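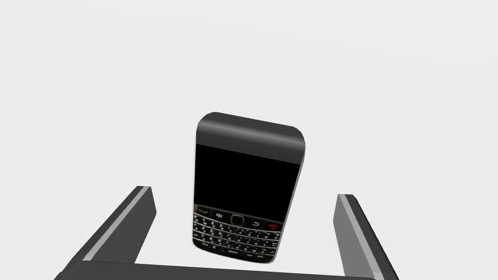
Nanayakkara

Ticket: GDP deflator series does not reconcile with published growth rates
Component: Trerkus national accounts module
Status: Resolved, documentation change pending
Opened: August

Reported behavior

Real GDP growth computed from the Trerkus output table does not match the growth rate shown on the summary sheet. The user divides nominal GDP by the deflator, takes the quarter-over-quarter change, and gets a lower figure than the sheet for every quarter after the base year change. Before the base year change the two agree to the last decimal.

The user's input file is a quarterly extract from Vostholm. Nominal GDP, household consumption, fixed investment, government purchases, exports, imports. The deflator is loaded separately.

Environment

Trerkus running on the shared server, default settings. Row limit on import set to 3000. Seasonal adjustment switched off at load, as the Vostholm extract is already adjusted.

09:10
Reproduced with the attached extract. Nominal totals add up from components in every quarter, so the expenditure side is not the problem. Imports carry the correct sign.

09:40
Checked the deflator file. Values run on the old base (old base year = 100) through the end of the file. At the new base year the old-base index reads 138. The summary sheet uses the new base. A constant rescaling should not affect growth rates, so this alone does not explain the report. It does explain why the levels look wrong, which the user mentioned in passing.

10:25
Reran with the deflator divided by 1.38 throughout. Levels now match in the base year. Growth rates still differ afterward. Rebasing ruled out as the cause.

11:15
Looked at how the summary sheet gets its real series. It does not deflate the total. It deflates each component with its own price index, then chain-links the results using prior-year weights. The user's method applies one fixed-weight index to the aggregate. When relative prices move, the two will drift apart. Investment goods prices in the extract fall against consumer prices after the base year change, and the gap goes in the expected direction.

Before the base year change, Vostholm published the fixed-weight version only, and the sheet falls back to it. Hence the exact match in the earlier quarters.

13:30
Test: built a chained series by hand from the component table for the quarters after the change. Growth rates equal the summary sheet at displayed precision. Component levels do not sum to the chained total outside the reference year. This is a property of chained volumes and should not be logged as a defect.

14:05
Second issue found while testing. The import step read 300 rows of the component price table and stopped without a warning. Cause is a leftover preview setting in the user's Unano profile, which overrides the module limit. Cleared the profile setting and reloaded. All rows present. The earlier runs were not affected – they used the aggregate deflator only – but a chained calculation from that profile would have been wrong.

Workaround

1. Set the deflator type to "implicit, chained" in the series options. Do not load the fixed-weight file.
2. Clear the preview limit in the Unano profile before import.
3. To show contributions to growth, use the contributions table. Do not subtract chained levels from one another.
4. Leave the reference value at 1000 if the charts depend on it. It has no effect on growth.

Follow-up

Reporter confirms the growth rates now agree in all quarters. Reporter asks whether the statistical discrepancy line should be deflated separately. Answer: the module applies the implicit deflator for the total to that line. Left as is.

Documentation for the series options needs a note on the switch from fixed-weight to chained data in the Vostholm extract. Import warning for truncated tables filed as a separate ticket – linked from this one.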